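About Pitura

Pitura is a second-hand and repair business for swimwear and beach clothing. We take in swim trunks, board shorts, costumes, rash vests and cover-ups, sort them, mend what can be mended, and sell them on through our shop in Flustbridge and by post. We also mend things for people who want to keep them.

Elvia Galindo started the business from her spare bedroom with 15 pairs of swim shorts bought in a job lot. Most of them had one thing wrong: a lost drawstring, a split seam, a waistband that had gone slack. She put those right over a winter and sold the lot before the end of the following June. Tonantzin Chávez joined her the year after. Tonantzin had worked in alterations and knew a good deal more about elastic. The two of them still run the company between them, Elvia looking after buying and the shop, Tonantzin looking after the workroom.

We moved into our present building on Tillach Lane when the bedroom, the landing and then the garage had filled up. The shop is at the front. Behind it are the sorting room, the workroom and a drying room with rails along both sides. Last year 3,507 garments came in through the back door and most of them went out again through the front.

What we take

We buy from the public over the counter and we take unsold stock from smaller shops. Men's and boys' shorts make up the largest part of what we handle. They last well, they are often bought for one holiday, and the faults they come in with are usually small ones.

We like a loud print. Plain navy sells steadily all year, but the pairs people ask us to put by are the ones with some colour in them: camouflage in blues, big flowers, fruit, stripes that don't match at the side. A contrasting waistband helps. If you have something bright at the back of a drawer and are wondering whether anyone would want it, please bring it in.

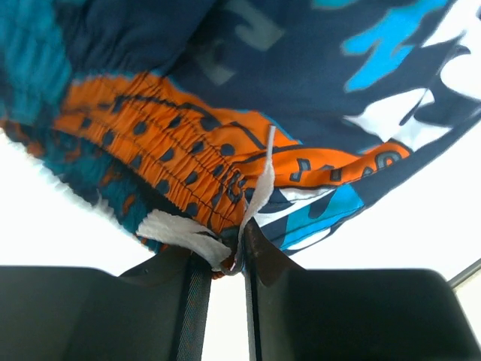
Everything that comes in is checked at the waist first. Tonantzin stretches the band, lets it go and looks at how it settles. Elastic that has perished feels dry and makes a faint crackling sound, and it will have to come out. A ruffled band with several rows of stitching takes longer to replace than a plain one, as every row has to be unpicked and then sewn back in line. We allow 30 minutes for a plain band and charge the same for either.

After the waist comes the drawstring. Cords go missing in the wash more than anything else, and plenty of pairs reach us with one end pulled right back inside the casing. We keep flat and round cord in several widths, mostly white and black. Where the original has gone we match the width as closely as we can and knot the ends.

Seams, pockets and linings are looked at last. Mesh linings are a matter of taste. Some customers want them mended and others want them cut out altogether, and we will do whichever you ask.

How we sort

Sorting is done on a flat white surface. Elvia settled on white early on, having spent a season working on a brown table and missing marks that customers then found for her. A garment is opened out, turned over, turned inside out and turned back. It is then folded lengthways with the waistband at the top, so that the size label can be reached without unfolding it.

There are 33 bins in the sorting room, arranged by size and then by type. Children's sizes are by the door – this is only because the children's rail is nearest to it in the shop. Anything waiting for a repair gets a paper tag pinned to the waistband with the fault written on it in pencil. 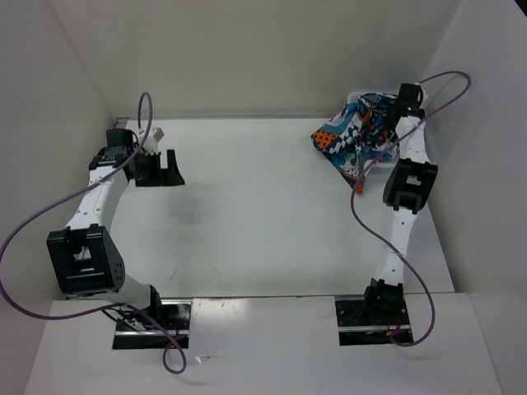
Folding is the part of the job that new starters find slowest. Swim fabric is light and slippery and does not hold a crease, and a pair of shorts put down carelessly will not lie flat of its own accord. A busy print makes it harder again. With turquoise, navy, white and orange all bunched up together in one mound, the quickest thing to look for is the plainer panel, the orange one with the dark spots, and to work outwards from there. Once the front is facing up the legs can be drawn straight and the rest follows. Tonantzin teaches everyone this in their first week, using the most confusing patterns she can find.

Repairs for customers

You don't have to be selling to use the workroom. Bring your swimwear to the counter, rinsed and dry, and we will look at it while you are there and give you a price. Most repairs are ready within the week. February is our quietest month and a good time to bring in anything awkward. From the end of May the workroom is full and it may take longer.

We don't take underwear, wetsuits or anything with glued seams. For wetsuits we suggest Paredes on the harbour road, who have the right needles for it.

What happens to the rest

Some garments can't be sold. The fabric may have gone thin at the seat, or chlorine may have taken the colour out in patches. We cut these up. Sound pieces go in the patch box, cords and eyelets are saved for repairs, and larger panels are made into drawstring bags for wet things, which we sell at the till. The scraps go in a sack for a local upholsterer who uses them as stuffing.

Working with us

We take on extra help in the shop and the sorting room from April to September. No sewing experience is needed for either. Workroom posts come up less often and are advertised in the shop window. Ask for Elvia if you would like your name kept.

Pitura, Tillach Lane, Flustbridge | Contact us | Selling to us | Repairs | © Pitura. All rights reserved | Back to top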